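Club Handbook > Matchday > Flag Football > Running the Sideline

How to Organise Your Sideline for a Flag Football Fixture

Last updated: November

This guide is intended for team managers and assistant coaches in the Grorell Flag Football League. It sets out how a sideline should be arranged before kick-off and how substitutions are to be handled during play. It should be read alongside the league's playing rules, which take precedence wherever the two differ.

1. Mark out the team area

The team area begins 3 metres back from the touchline and must be kept clear of spectators throughout the match. Place cones at both ends before the warm-up starts. At the Prikeck ground the second pitch slopes towards the car park, and visiting teams are asked to use the upper side.

2. Prepare the equipment

Flag belts, spare flags, bibs and match balls should be stored separately so that each can be found quickly. Open plastic baskets are suitable. Mouthguards must stay with the player concerned and should never be placed in shared storage.

Plastic baskets with slotted sides
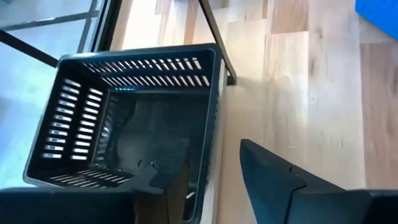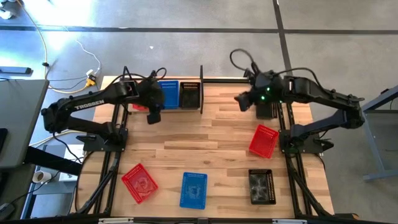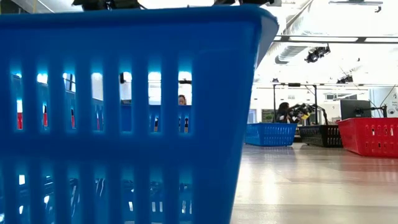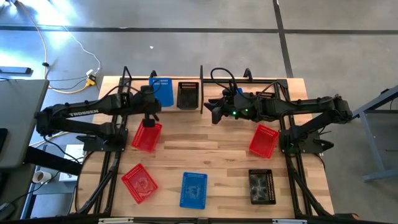

Belts should be checked by hand before every fixture. Pull each flag once to confirm that it releases cleanly, and withdraw any belt with a cracked clip. A belt that has been knotted or shortened with tape may not be worn, and the referee is entitled to send the player off the field until it is replaced.

3. Complete the team sheet

A squad may list up to 17 players. Enter each name and shirt number in the Prostudo match form and submit it no later than 28 minutes before kick-off. Late additions require the agreement of the opposing manager and must be initialled by the referee. Printed copies are accepted at grounds without a signal.

4. Brief the substitutes

Agree the rotation before the first half. Substitutes stand level with their own coach, wearing a belt and ready to enter, and may only come on between plays. A player leaving the field must cross the touchline before the next snap. Should both be on the field when the ball is snapped, the penalty is 5 yards.

Oanh Chu, who coaches the Vũ under-elevens, recommends calling changes by position instead of by name, as younger players respond to it more quickly in a noisy match.

5. Keep the play record

One adult should record downs, scores and time-outs on the league sheet. The record keeper does not coach and should stand apart from the team area. Any disagreement over the score is to be raised with the referee at the next stoppage.

6. After the final whistle

Count the belts back in and report losses to the equipment officer, Phong Lục. Score sheets should be handed in before teams leave the ground.

3 comments | 28 shares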